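Dridow House Shared Rooms – Users' Meeting
Minutes of the meeting held on 22 May 2023 in the long room

Present: Nele Brandes (chair), Zeeshan Swati (minutes), users from the Brarnach and Lapointe groups, one from Stevo
Apologies: none received, though two chairs stayed empty

1. Minutes of the last meeting
Agreed, apart from the line saying the heating had been "resolved". Brarnach asked for this to read "reported as resolved". Changed.

2. The white table
The chair introduced the proposal to keep the rounded white table by the curved wall for good and to make it the place where cloths are folded. Lapointe have been using it for this since November and say it works well. Zeeshan asked what "works well" meant and was told that people like it. He asked that the minutes record this as the full evidence.

Points raised:
The top has no straight edge. Brarnach said that anyone folding to a line has nothing to fold against, and that the old table, ugly as it was, had four sides. Lapointe replied that a cloth can be folded in the hands first and only laid down at the end. Brarnach said that in that case they did not see what the table was for.
The base is thick and heavy to shift. Stevo saw this as a good thing. The chair did not, having tried to sweep behind it.
The small grey knob or screw low on the support: it was asked what it does. Three people thought it did something. No two of them agreed. To be looked into before anyone turns it.

Decision: the table stays for a trial of 30 days. Zeeshan asked to be noted as unconvinced.

3. Folding and putting away
Nele presented the new folding sheet – half, half again, then thirds. Zeeshan said that the last sheet also promised tidy shelves and that he had opened the cupboard that morning. There was a long discussion about whether the grey cloths should be kept apart from the others. Lapointe want separate shelves. Brarnach think two piles will turn into one pile within a week, as they did last time.

Decision: two shelves, labelled. Labels to be large enough to read from the door. If the piles have merged by the next meeting the matter is closed and will not be brought back.

4. Cables and cords
The thin white cable that comes down the wall to the outlet box was discussed. It is tidy enough and is to be left alone. The cord on the floor near the fire extinguisher is another matter. Stevo said it had never caused any trouble. The chair said she would prefer to deal with it before it did.

Decision: cord to be clipped back to the foot of the wall. The extinguisher stays where it is and nothing is to be stood in front of it, including the folding sheet on its easel.

5. Lighting
Lapointe reported that the light over the table is too harsh for matching greys. Brarnach said that the light was the same for everybody. A quote for new fittings had been passed round and the meeting was not persuaded by it, chiefly the second page, which charged for a visit that was not made. No decision. Nele to go back to the firm and ask what the visit was.

6. Any other business
Stevo asked whether the floor could be painted a lighter colour. The chair asked who would paint it. The item was withdrawn.
Zeeshan asked that people stop leaving mugs on the windowsill in the corridor. Agreed by everyone, as in November.

Actions
Nele Brandes: lighting quote; cord clips
Zeeshan Swati: shelf labels; find out about the knob or screw
Lapointe: clear the cupboard before the labels go up
Brarnach: try the table for the full trial and report back in writing

Next meeting: date to be sent round with these minutes. 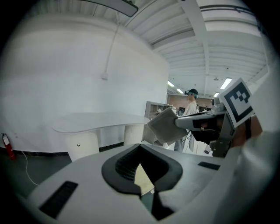
Item 2: the white table by the curved wall, with a grey cloth.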